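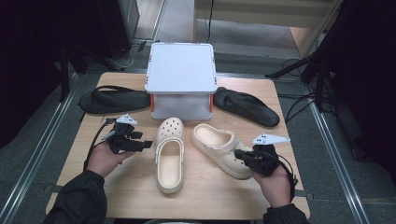
A few notes on summer shoes, from someone who stands on concrete four days a week and walks the dog the other three.

My feet started hurting in May. I was working from home by then and had stopped wearing real shoes. Flip-flops to the mailbox, flip-flops to the store, bare feet on the kitchen tile the rest of the day.

The heel was the worst part. First steps out of bed, then again after sitting through lunch. I looked it up and got 19 different answers, most of them selling insoles.

What helped: calf stretches on the bottom stair, morning and night. Took 2 weeks before I noticed anything. I still do them.

I went back to the warehouse in Ballham in June and figured the boots would make it worse. They didn't. Stiff sole, laces, a heel that stays put. Weekends were when it flared up.

So flip-flops are for the pool and the shower now. If I'm going past the end of the driveway I want something behind my heel.

Clogs are in between. With the strap back they're fine for the yard and for hosing down the patio. I wouldn't do the Itby trail in them. I tried that once and turned around at the second gate – gravel gets in through the holes.

Cleaning, since somebody asked: dish soap, warm water, old toothbrush. Dry them in the shade. I left a pair in the car at Burkoto all afternoon and they came out half a size smaller.

Replace them when the tread goes smooth. Wet tile and a bald sole is how my neighbor ended up with an $800 bill for an ankle.

Next up is winter boots. I have one pair left that doesn't leak and it's still August in my head.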